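Contents Previous Next Glossary Index

July
By the Skutura Editorial Office

Chapter 7
Repeat Customers in the Small Service Firm

A service firm earns its first job from a customer through price, location, or chance. It earns the second through its conduct on the first. This chapter examines how small repair and maintenance firms keep the customers they have already served, and what it costs them to do so. 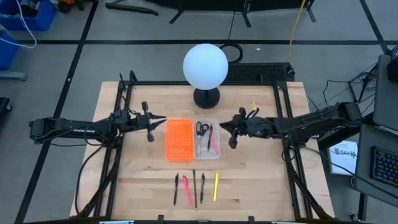 Photo: Elulen Picture Library

The chapter follows Lasano, a window repair firm that serves a district of around 3,000 households. In its first year the firm spent most of its sales budget on leaflets. Its records later showed that 310 customers had called a second time, and that few of them had kept a leaflet.

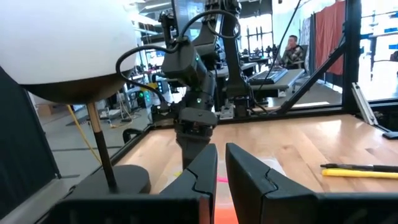 The owners then moved part of the leaflet budget to follow-up calls. Each customer was contacted within 90 days of a completed job and asked whether the repair had held. Section 7.2 sets out the wording of these calls and the time they required of office staff.
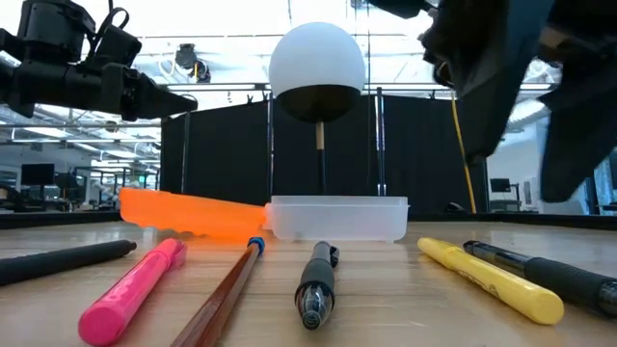 Follow-up depends on records that every employee can read and update. The name of the customer, the work done, and the next contact date must be entered on the day of the visit. Software is useful, but a beginning firm may keep its records on paper. A few writing tools and a low plastic box with rounded corners, like the one on the tabletop shown with this section, are adequate equipment for a card file. The file should be kept in order of contact date.

Key terms: repeat rate, follow-up call, contact date, cost per job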